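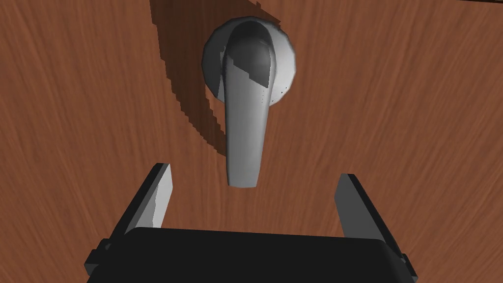
Doors were the part of the job that wore people out, according to the woman who has run the night shift at the Trultdale records warehouse since before the robots came. The warehouse stores paper files for hospitals and law offices. It is divided into small rooms to limit fire and water damage, and every room has a door that is supposed to stay shut.

"You have a cart in one hand and a scanner in the other, and you do that all night," she said. "I had people out with elbows and wrists. The boxes they could deal with."

Pleka, the company that owns the warehouse, brought in its first two mobile robots last May. Each is a wheeled base with one arm. They do the night rounds: go to a room, open the door, read the temperature and humidity, check that boxes are where the system says they are, and close the door again. The building has 104 doors on the round. Before the robots, four people shared it. Now one person watches the round from a desk and walks out when a robot stops and asks for help.

I spoke with the shift lead, one of the former walkers and the technician who looks after the machines. They agreed to talk on the condition that I leave their names out.

The technician started in the warehouse as a forklift driver and was sent on a six-week course run by Kuzmenko, the contractor that set up the system. He spends much of his time in simulation, in a model with the same wood doors and lever handles as the building. A new way of taking hold of a handle is tried there before it goes on a robot.

"We don't let it learn on the real doors," he said. "We did that in the first week and bent a lever. Facilities sent me the bill as a joke, but they did send it."

A change to the grip gets 100 practice runs in the model. If it fails more than a couple of times he looks at the failures one by one, usually in the afternoon when the robots are charging. He said the trouble is mostly at the start, when the fingers are a little too far to one side, or at the moment the handle begins to turn and the arm doesn't follow it closely enough.

"People think it's about strength. It's where you are when you close the fingers. A person fixes that without noticing. I have to write it down."

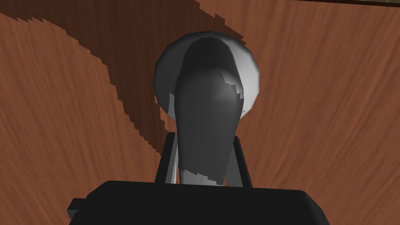 He had no background in software, and the first months were hard. He was paid at the old rate through the course and for ten weeks after, and it took a grievance to get the technician rate put in place. He got back pay. He still thinks the company should have settled the number before anyone signed up.

"They had a budget for the robots and a budget for the contractor. The training was in there too. What I would be paid at the end of it was not in there."

The former walker now works days at the intake counter. She was offered the desk job on nights and turned it down after a two-week trial.

"I lasted the two weeks and that was enough," she said. "You sit and look at a map. Then it beeps and you get up and walk to the far end of the building, and it's a door that needs a push. I would have been fine just walking."

She misses the night pay, which came to 483 dollars a month in her case. Her wrist is better. She wore a brace for most of her last year on rounds, and she doesn't wear it now. When I asked whether she would go back if the old job existed, she thought about it for a while and said she would take it for three nights a week, with a lighter cart.

Of the four people who walked the round, one is at the desk, one is the day clerk I spoke to, one moved to the company's Gernbridge site and one took a payout and left. Nobody was laid off, which the company likes to mention. The shift lead agrees that it is true, and says it leaves out how the choices were made. The letters gave people nine days to answer. One of the four was on leave for part of that time.

"If you ask me what I would change, it's the nine days," she said. "The machines are fine."

She has her own complaints about them. They are slow. A walker could finish the round by 3 a.m. on a good night, and the robots finish shortly before 6. A room that is too humid at the end of the round is found out later than it used to be, so the order was changed to put the rooms with old plumbing first. The robots also don't notice things they weren't told to notice. Her walkers would come back and say a light was buzzing or a ceiling tile had a stain on it. For a few months those reports stopped completely, and then a leak over one of the hospital rooms got farther than it should have.

After that she got one walking round a week put back on the schedule. Whoever is at the desk does half of it and she does the other half. She carries a paper notebook for it. The company wanted the notes entered on a tablet, and she enters them on the tablet when she gets back to her desk.

The technician would like the arm to handle the older doors in the basement, which have round knobs and stick in wet weather. Those are still opened by hand. He has started a model of one, but the real doors don't all stick in the same place, and he hasn't found a good way to put that in.

The shift lead doesn't mind waiting. The basement is on her half of the walk.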